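Home | News | Repairs | Your Neighbourhood | Newsletter archive | Contact

Shoes by the door: getting the hall floor clear

The most common complaint we had after the winter was about shoes. It came up at the tenants' coffee morning in Renside, it came up twice in the letters, and Mehwish Khattak on the repairs desk says it comes up when she rings to arrange a visit and asks whether there is a clear way through to the boiler. So this month's home page is about shoes, and what to do with them in a flat or a small house where the front door opens more or less straight into the room.

Most of the homes at Okham and Faulkner were built without a proper hall. There is a door, a strip of floor, and then you are in the living room. The original plans for Faulkner show a coat cupboard on the ground floor, but in most of the homes this was given over to the electricity meter and the water stopcock when the block was refitted in 2000, and please do keep those clear. A row of wellies in front of the stopcock is a nuisance to move when water is coming through a ceiling.

Start with a count of people, and then decide how many pairs each of them may leave by the door. Two pairs each is a fair number. One pair is for everyday wear and the other is whatever the season asks for. Everything else goes in a bedroom, under a bed or in the bottom of a wardrobe. This sounds strict, but it is what makes the rest of it work. A rack that is meant to hold eight pairs and is asked to hold fifteen will always have seven on the floor.

Everaldo Trindade at Okham Court tried this with his family of four. He wrote to us afterwards with a list of what he had found under the coats, including a football boot that had no partner and a pair of school shoes three sizes too small for anybody in the house. The family argued over the two-pair rule for a week. His daughter wanted her dance shoes counted as sports equipment. They settled on keeping those in her dance bag, on a hook, and that has held so far.
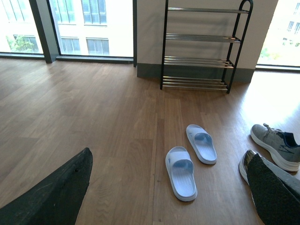
Slip-on shoes are the hardest to keep on a rack. Lace-ups at least make you stop and bend down, and once you are bending down you may as well put them away. With slip-ons you step out of them while walking and carry on into the room. A pair of pale blue slides left on the boards a hand's width apart, with grey trainers near them and one of those over on its side, is what a good many of our living room floors look like by teatime. The rack can be in plain view and it makes no difference. Moving it closer to where people step out of their shoes does more good than reminding them.

Watch for a few days and see where the shoes come to rest before you move any furniture. It is often a good stride past the place where the rack stands. If you can bring the rack to that point without blocking the door or a radiator, do so. If you can't, try a flat tray or an old bath mat there for the slip-ons only, and let the rack take the rest. A tray has an edge, and people of all ages seem to aim for an edge.

What sort of rack

Open racks are better than closed cupboards for shoes in daily use. Shoes go away damp more often than we think, and a closed cupboard next to an outside wall is a good place for mould to start. We have had several reports from the north side of Faulkner where the mould people saw on the wall began behind a shoe cabinet. If you already have a cabinet and like it, pull it forward by the width of your hand and leave the doors open overnight once or twice a week.

The rack should be narrow enough that you can walk past with a shopping bag in each hand. Measure the way through first, with the front door open and then with it closed. Leave the full width of the door clear behind it. In a fire, or if the ambulance crew have to come in with a chair, nobody should be stepping over a rack.

Two shelves are enough for most homes. Put the heaviest shoes and boots at the bottom to keep it steady. A tall, light rack will tip if a small child pulls on it, so anything above waist height should be fixed to the wall. Tenants may put up fixings for this without asking, provided the wall is not tiled and you fill the holes when you leave. If you are not sure what is behind the plaster, ring the repairs desk before you drill.

We do have a small number of second-hand racks at the furniture store in Dradholm. There were 19 in when this was written, most of them metal with two or three shelves. They cost £4 each and you need to collect them yourself. The store keeps them at the back with the bookcases, so ask at the counter if you can't see them.

Looking after the floor

Several of you have wooden boards, either the old ones or the ones laid since, and grit is what does the damage. It gets carried in on the sole and ground in under the next foot. Sweeping the strip inside the door every day takes a minute and is worth more than a big clean on a weekend. Use a soft broom. Keep the mop well wrung out on wood, and don't leave wet boots standing on bare boards overnight - a sheet of newspaper underneath is enough, or a boot tray if you have one.

Rubber soles can mark a finished floor if they sit in one place for months, and so can the rubber backing on some mats. Lift the mat every week or two and let the boards underneath air. The same goes for a rack with rubber feet. Small felt pads stuck under the feet will stop it scraping when it gets pushed, and it will get pushed.

Strong sun will change the colour of wood over the years, and a rug or a rack that never moves will leave its shape behind. There is no great harm in it, but if you would sooner not have a dark square on the floor, shift things along a little when you do the spring clean. Drawing the curtains halfway on the brightest afternoons also helps. One reader asked whether the repairs team will sand and refinish boards that have faded unevenly. I'm afraid this is not covered.

Smells and washing

Slides and sandals can be washed in a bowl of warm water with a little washing-up liquid. Use an old toothbrush along the rim and in the moulded part of the footbed, rinse them well, and stand them on their ends to dry. Keep them off the radiator, which can warp the sole.

Knitted trainers need more care. Take the laces out and the insoles too, if they lift, and wash those separately. Sponge the uppers with the same warm water and leave the shoes to dry with newspaper stuffed in the toes, changing the paper when it is soaked. White soles come up well with a paste of bicarbonate of soda and water, left on for ten minutes and wiped off with a cloth. Leave everything a full day before it goes back on the rack. Bicarbonate shaken dry into the shoes overnight will take away most smells, but tip it out over the bin in the morning and not over the floor.

Shoes you no longer want

The Dradholm store takes pairs in wearable condition. Tie them together by the laces, or put an elastic band round them if they have none. Last year the store passed on 574 pairs, and children's sizes went fastest, above all in August before the new school term. Please don't leave bags outside when it is shut. They get rained on and then they can only be thrown away.

Single shoes and worn-out ones should go in your ordinary rubbish unless there is a textile bank near you that says it accepts them. The bank behind Okham Court takes clothes only.

Repairs visits

If you have a visit booked, please have the way from the front door to the boiler, the meter and the stopcock clear before the engineer arrives. Mehwish asks that you move racks and mats as well as loose shoes. If you can't move something because it is heavy or because of your health, tell her when she rings and she will put it on the job sheet so that there is time allowed for it.

Everaldo's family are still on two pairs each, by the way, apart from the wellies. He has asked whether anyone at Okham Court is missing a left football boot, size six, black with orange studs. He can be reached through the office.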